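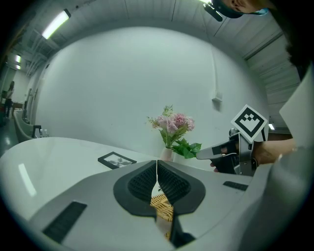

A woven wicker item between the two black finger pads, framed picture on the table.

How to Write a Lipogram

By Manuela Ferraro
Updated 15 September 2025

A lipogram is a piece of writing that leaves out one letter of the alphabet on purpose. The usual letter to drop is E, the most common one in English. You can write one about anything, but a short story your readers already know is the easiest way to start, as they will follow it even when your wording gets strange.

What you need

A fable, parable or nursery tale you can retell from memory. Paper, or any word processor with a search box. A thesaurus helps. Plan on two sittings for a first attempt.

Step 1. Pick the letter

If you have never done one, start with S or T and move on to E later. Dropping Z or Q is not worth doing, because most paragraphs do it already. Dropping S costs you most plurals, plus "is," "was" and "his." Dropping E costs you "the," "he," "she," "they," "me," "were" and nearly every past tense ending in -ed.

Step 2. Write the story plainly first

Use all the letters. Keep it to six sentences or fewer. Mine was the fox and the grapes. Then underline every word with the forbidden letter in it. With E you will underline more than half.

Step 3. Replace the people and things

Do the nouns before anything else. "Grapes" has an E, so I used "fruit" and "bunch." "Vine" went and "wall" came in, and the wall changed the story a little. Let it. If a character's name has the letter, rename the character. Gerardo Parisi once gave himself a shepherd to work around and spent an evening on it before he settled for "a man who had lambs."

Step 4. Fix the verbs

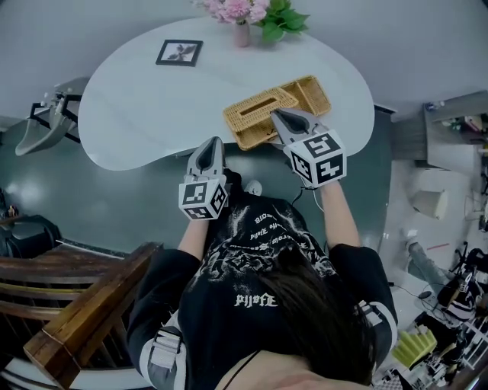 Without E, look for irregular past tenses: saw, ran, sang, told, took (not "came," not "gave"). The -ing form is also safe for many verbs. "Jumped" can turn into "sprang," and "walked" into "was walking." If every verb ends up as an -ing, change the order of the sentence and try again.

Step 5. Replace "the"

"A" and "that" will cover a lot of it. "His" and "our" cover some more. You can also drop the article and treat the animal as a name, so "the fox" becomes plain "Fox."

My finished version:

A hungry fox, out walking, saw a big dark bunch of fruit hanging far up on a wall. It was a hot day, and his mouth was dry. Up sprang our fox, but his jaws shut on air. Again and again Fox sprang, until his body was worn out. "Pah!" said Fox, trotting off. "That fruit is sour."

Step 6. Check it 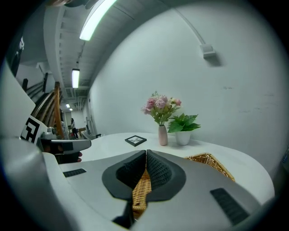

Rattan strip between the finger pads, with the basket rim to the right.

Your eye will skip the letter in small words, so use the search box. Search for the letter itself and see that the result is zero. On paper, read the piece backward one word at a time. Ask a second person to do the same. Italo Fabbri found a "the" in a draft of mine that I had read 32 times.

Step 7. Read it out loud

Cut any word you would never say. A thesaurus will offer you things like "vulpin" spellings and old words for "walk," and they make a listener stop. Do not misspell a word to get rid of a letter. If a sentence won't work, drop the sentence.

For a harder version, keep the same story and drop A as well.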